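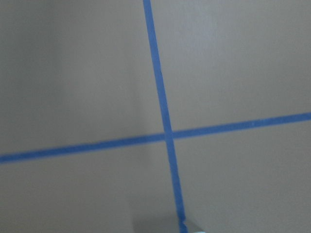
Why do we have to put tape down before we're allowed to touch the arm? Baiba Baranauskienė asked me that in the second week of the robotics class at Trevgate, with her coat still on, and it was such a fair question that I put my lesson notes away and we spent the rest of the hour on it. This chapter grew out of that hour, and I hope you will be patient with it, because it goes slowly at first.

CHAPTER 4
A Place for Everything: Grids, Cells and Coordinates

In Chapter 2 you moved the arm by hand and watched the joint numbers change on the screen. You probably noticed (most classes do, and some of them complain about it loudly!) that the numbers tell you a great deal about the arm and nothing at all about the table. The arm knows how far its elbow is bent. It has no idea that there is a cube it ought to pick up, or that the cube is nearer the left side than the right. Somebody has to connect the two, and for the next few weeks that somebody is you.

We start with masking tape, brown paper and foam cubes. Spread the paper flat and smooth it out from the middle with your forearm. Then lay your strips, some running across and some running away from you, so that the paper is divided into cells. Take your time over the corners. A strip that wanders a little is no disaster, and I have never yet seen a class lay a perfectly straight one, but you should know where yours wander, and you should write it in your notebook.
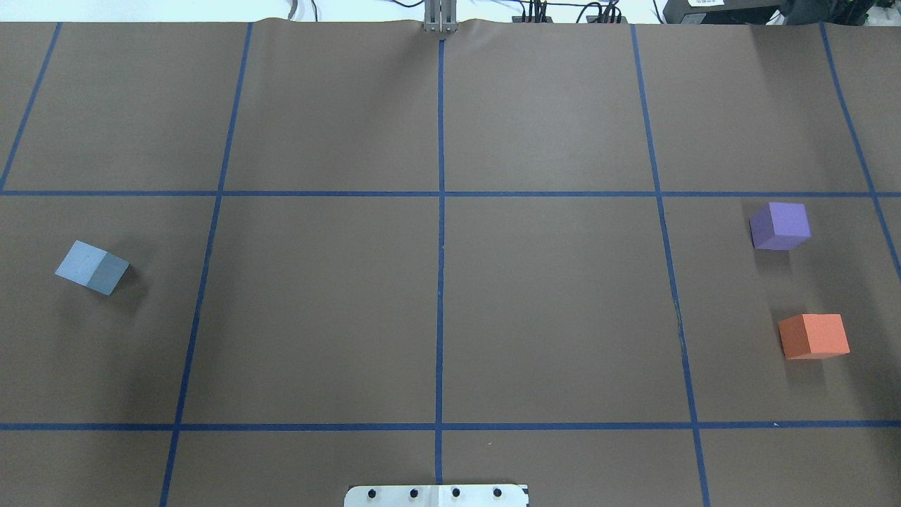 Once the cells are down, you need names for them. Some groups use letters for the columns and numbers for the rows, as on a street map. Līga Žukauskas and her partner used only numbers, counting from the corner nearest the door, and got along very well until another group turned the table. Whatever you choose, write down which corner you begin from, and which way you are facing when you say "left." You would be surprised how much of an afternoon can go into an argument about left.

A cell name is a rough address. It says that a cube is somewhere inside four strips of tape, and for a good many jobs that is enough. For picking up a cube, though, you need a finer address, and so we choose one crossing of the tape to be our starting point, or origin. From there we measure in millimeters, first along one strip and then along the other. A cube with its center 244 millimeters along and 60 millimeters up has the address (244, 60), and any group in the room can find the same spot with a ruler.

There is one more thing to measure, and it is the one that beginners leave out. A cube may be turned. Two cubes can have the same address and still need the fingers to come down at different angles, so we add a third number for the turn, and we will have plenty to say about it in the section on grasping.
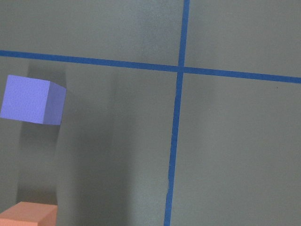

Figure 4.3. Purple and orange cubes on the same side of a tape crossing.

Before you go on, try the following with a partner. One of you places a cube and measures its address while the other looks away. Read the numbers aloud, and let your partner mark the spot on the paper in pencil with the cube taken off. Put the cube back on the pencil mark and measure again. Write down both sets of numbers, even if they disagree, and keep the page. You will want it for the error table in Section 4.2.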